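How I record tabletop demos with a hand-held gripper
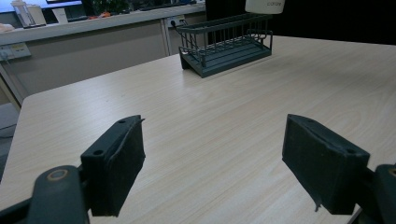
Most of the work in teaching a robot arm a new chore is collecting decent examples, and I've been doing enough of it lately that people keep asking me how I go about it. So I'm writing it down! My setup is a hand-held gripper with a camera on it. I squeeze, it closes, and every demo ends up as a short clip plus the finger positions. For the rack task I like a pale table with very little on it, like the wood-grain one I used for this round, because the dark metal rack stands out nicely toward the back and both fingers stay in view the whole time.

Before you start

Check your pads. Mine are faced with dark fabric and they fray (there's a loose tab on one of them as I write), and I used to just keep going until something snagged. Now I press any lifted corner back down, and if it won't stay, I re-glue it and go make coffee. Wipe the lens too. I lost an entire afternoon to a thumbprint in July and I'm still sore about it.

Recording

1. Open Mivard, start a new session, and name it after the task. "test2" will mean nothing to you next month.
2. Hold the gripper still over the table with the fingers open. Wait for the beep.
3. Move in at the speed you'd want the arm to move. Slower than feels natural, but no stopping to think halfway.
4. Close on the thing, lift, put it down where it goes, open, back away.
5. Hold still again until the second beep.
6. Turn the rack a little, or slide it somewhere else, and go again.

I do 9 in a row and then shake out my wrist. After 7 of those sets I quit for the day, even if I feel fine, as my last few always look rushed when I watch them back.

Step 6 is the one people skip. Upendo Tanui sent me a batch of lovely smooth demos last spring, every one with the rack parked in exactly the same spot, and the policy we trained on them was hopeless the moment we nudged it. Set it square, set it diagonal, push it close to the edge. Leave the background clutter alone or change it, I go back and forth on that one.

What about mistakes?

Keep the fumbles where you recover. Joyce Nzioka talked me into this and she was right, our arm got much better at second tries. Dump the ones where you drop something on the floor, or where the camera lost track. Mivard marks those in orange.

We're aiming for 2000 clips before we train again. I'll post the sorting script once I've cleaned it up, it's a mess right now.

14 comments | 32 shares

Get new posts by email. Unsubscribe whenever you like.

Contact | © Zasari Workshop Notes | Back to top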